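4. Daily use of the Skikus countertop dishwasher

This section explains how to load the machine, choose a program and take care of the filter. Please read section 3 (Water connection) first if the machine is not yet connected.

4.1 Before you load

1. Remove food remains, paper and packaging from the plates. Small pieces of paper are the most common cause of a blocked filter.
2. Empty all cups and glasses into the sink.
3. Do not rinse the dishes under running water. The machine has a soil sensor, and it will choose a too short wash if everything is already clean.
4. Look for items which are not suitable: cast iron, glued knife handles, and painted glass.
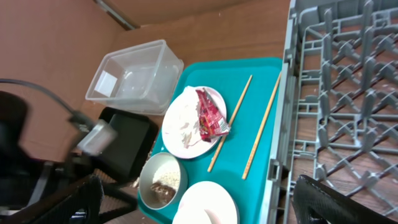 Fig. 7. Tray with tableware, before clearing. The napkin and the snack wrapper go in the trash.

Note: Dried egg and porridge should be soaked in cold water. Warm water makes egg stick harder.

4.2 Loading the basket

1. Pull the basket out until it stops. Do not lean on it.
2. Put plates in the rear rows, with the dirty side facing the middle.
3. Put cups and bowls upside down and a little tilted, so that water can run off.
4. Put cutlery in the cutlery holder with handles down. Sharp knives go with the blade down.
5. Turn the spray arm one full turn by hand. If it touches something, move that item.

Caution: The basket carries a maximum of 8 place settings. With more than this the door seal can be pressed out of its groove, and water may leak on the counter.

4.3 Choosing a program

1. Close the door until you hear a click.
2. Press the program button until the lamp beside the wanted program is lit.
 Eco — for normal daily dishes. Uses the least energy.
 Intensive — 65 °C, for pans and greasy dishes.
 Glass — for thin glasses and light dirt.
3. Press Start and hold it for a moment. The lamp changes from blinking to steady.

If you want to add a forgotten cup, press Start again, wait until the spray arm has stopped, and open the door slowly. Steam can come out from the upper edge.

4.4 After the program

1. Wait until the end signal sounds two times.
2. Open the door a little and let the dishes cool down.
3. Wipe the counter near the door with a soft cloth. On wood surfaces, standing water can leave marks, so do not let it dry by itself.

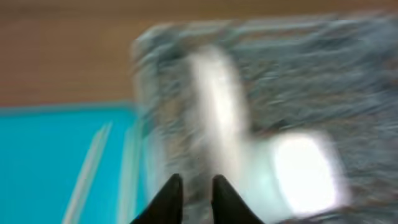

Fig. 8. Brown surface with a smooth, wood-like look. Wipe such surfaces along their full length.

4.5 Cleaning the filter

Clean the filter every week, or more often if you wash many pans.

1. Switch off the machine and take out the basket.
2. Turn the filter to the left and lift it up.
3. Rinse both parts under the tap. Use a soft brush, never steel wool.
4. Put the filter back and turn it to the right until the arrows meet — a loose filter lets food pieces into the pump.

Caution: Never run the machine without the filter. Damage of this kind is not covered by the warranty.

Spare filters can be ordered from Kragh service with part number 795. For error codes, see section 6.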